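Foro Deportes sobre hielo y nieve » Curling » General

Tema: ¿Debería entrar el dobles masculino y femenino en los Juegos, o ya vale de inventos?

piedra_corta
29 de mayo de 2024
Abro hilo porque en el club llevamos toda la temporada con la misma discusión y ya me sé los argumentos de los demás mejor que los míos. Tenemos el equipo de cuatro, tenemos el dobles mixto, y ahora hay quien quiere también dobles de hombres y dobles de mujeres en el programa olímpico. Yo estoy a favor, con la boca pequeña.

Dejo dos fotos y sigo abajo.

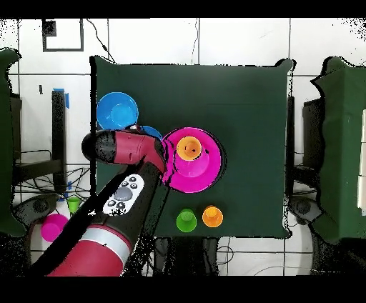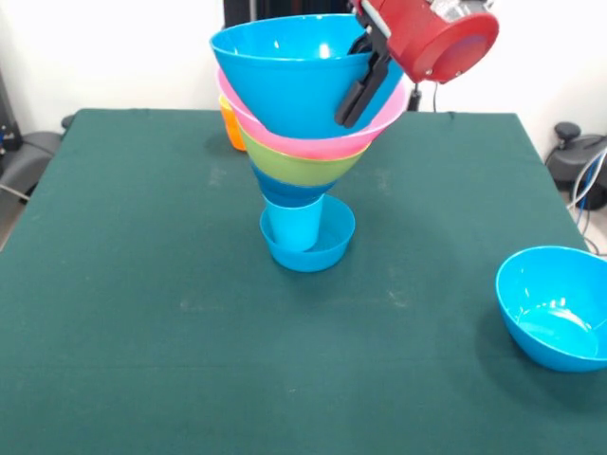 Mi razonamiento es el siguiente. En mi provincia juntar a cuatro personas que sepan barrer, que tengan libre el mismo fin de semana y que se soporten en un coche es una hazaña superior a ganar el torneo. Juntar a dos es posible. Si el dobles tuviera premio gordo al final del camino, los clubes pequeños existirían para algo más que para pagar el hielo de los grandes.

Disparad.

martillo_en_la_10
Disparo. Cada vez que alguien quiere meter una modalidad nueva habla de los clubes pequeños. Los clubes pequeños no van a los Juegos con cuatro, ni con dos, ni con uno. Van los de siempre y lo vemos por la tele a las cinco de la mañana.

Además, el cupo de deportistas no es de goma. Si entran más parejas, alguien se queda en casa, y ya te digo yo que no va a ser el hockey.

KianoushAlipour
Yo jugué dobles mixto dos temporadas en la liga Shirazi y es otro deporte. Lanzas, te levantas como puedes y sales corriendo a barrer tu propia piedra. A los 25 será muy dinámico. A mi edad es una solicitud de baja.

Dicho esto, se ve mucho mejor. Un partido de cuatro con dos equipos prudentes puede dejar más ends en blanco que mi currículum. Con las piedras colocadas de salida siempre pasa algo.

martillo_en_la_10
Que siempre pase algo tampoco es un argumento. En las rotondas también pasa siempre algo.

barrendera
A favor, pero por otro motivo del que no habéis hablado: las mujeres. En nuestra pista somos seis. Con seis haces un equipo de cuatro y dos señoras mirando, o haces tres parejas que pueden jugar una liguilla entre ellas un martes. Llevamos desde noviembre con tres parejas y no ha faltado ninguna. Lo de los Juegos me importa bastante poco, pero si entra en el programa a lo mejor la federación nos da horas de hielo que no sean a las once de la noche.

piedra_corta
Eso es lo que yo quería decir y me ha salido lo del coche.

EKermani
Soy Esmaeil Kermani, llevo el calendario del torneo de Surna y os cuento la parte aburrida. El año pasado añadimos dobles masculino al cartel. Se apuntaron 12 parejas y hubo que partir los horarios, pedir más turnos y convencer al del bar de que abriera para el desayuno. La inscripción eran 90 euros por pareja y no cubrió ni el hielo. Este año repetimos, o sea que tan listos no somos.

Mi opinión: primero que haya circuito y después hablamos de aros olímpicos. Se está empezando la casa por el pebetero.

martillo_en_la_10
Por fin alguien sensato. Aunque repita.

KianoushAlipour
Esmaeil, en Surna el año pasado había más público en la final de dobles que en la de cuatro. Lo digo porque yo jugaba la de cuatro y desde el hielo se os oía aplaudir en la pista de al lado.

EKermani
Es verdad – pero los de dobles habían traído a las familias. Los vuestros os tenían ya vistos.

swinguero_novato
Pregunta de recién llegado: ¿no se pueden usar los mismos jugadores que ya van con el equipo de cuatro? Así no subiría el cupo.

barrendera
Algunos ya doblan con el mixto y llegan a la segunda semana arrastrando las rodillas. Si además les pones otra prueba, habrá que repartir las medallas en la camilla.

martillo_en_la_10
Y al final ganarían los mismos tres países con menos descanso. Sigo en contra. Si queréis cambiar algo, que los partidos de cuatro sean a ocho ends en todas partes y dejemos dormir a la gente.

piedra_corta
Eso merece hilo propio y no pienso abrirlo yo, que todavía me duran las heridas del de las escobas.

KianoushAlipour
Por cierto, ¿alguien sabe si lo de Draltow se juega este invierno? Me falta pareja y barro poco, aviso.

barrendera
Se juega. Las inscripciones salen después del verano. Pregunta en Vetness, que allí siempre hay alguno suelto al que han dejado tirado.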